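Peltberg Residential Kitchens: Household Guide
Print this page | E-mail this page

Section 5. Washing Plates by Hand at the Table 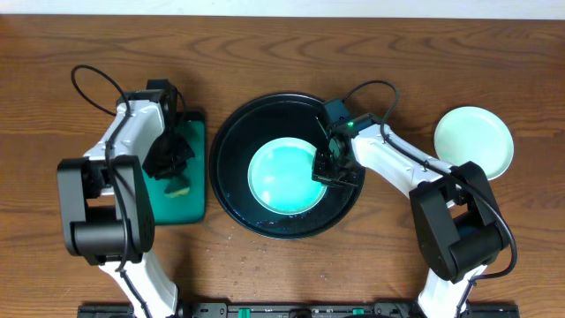
This section applies to kitchens in the Drikside and Fustham buildings where plates are washed in a basin set on the table. Residents washing at a fixed sink should refer to Section 4. Pots and baking dishes are covered in Section 6.

5.1 Setting Out

1. Clear the tabletop and wipe it with a dry cloth. Remove crumbs and grit, which can scratch the finish under the weight of the basin.

2. Place the round basin in the middle of the table. The rim must be level and the whole of the base supported.

3. Lay the green tray to the left of the basin with its short side facing you. Put the sponge on the tray at the end nearest you.

4. Keep plates that are waiting to be washed to the right of the basin. Do not stack them on the rim.

Note: Residents who prefer to work from right to left may reverse the positions of the tray and the waiting plates. The basin remains in the middle.

5.2 Washing

1. Scrape food from the plate into the compost pail before it goes into the basin.

2. Pour in enough warm water to cover the floor of the basin. A shallow layer is sufficient for plates and reduces splashing on the wood.

3. Add a small amount of dish soap. The measuring cap supplied with the household kit may be used.

4. Lay one plate flat in the basin, eating side up. Wash the center first and then work outward to the edge.

5. Turn the plate over and wash the underside, including the foot ring.

6. Lift the plate by its edge, let it drain over the basin, and carry it to the rinsing sink.

7. Return the sponge to the tray between plates. It should not be left in the water or on the bare table.

CAUTION: Wash one plate at a time. Glazed plates become slippery with soap and may chip if they strike each other.

CAUTION: Do not wash knives in the basin. Blades are difficult to see against the dark interior.

5.3 Changing the Water

Change the water when it becomes cloudy or greasy. Carry the basin to the sink with both hands. If it is too heavy to lift comfortably, bail out part of the water with a cup first. Do not slide a full basin across the table.

5.4 After Washing

1. Empty the basin, rinse it, and dry it inside and out.

2. Squeeze out the sponge and stand it on its edge to dry.

3. Wipe the tray on both sides.

4. Dry the tabletop along the grain, paying attention to the area beneath the basin.

Standing water left overnight may mark the wood. Marks should be reported to Eglė Juška, Household Services, extension 240. Replacement sponges are kept in Cabinet 52.

Revised 02/02/2019. Approved by Neville Entwistle.

Print this page | E-mail this page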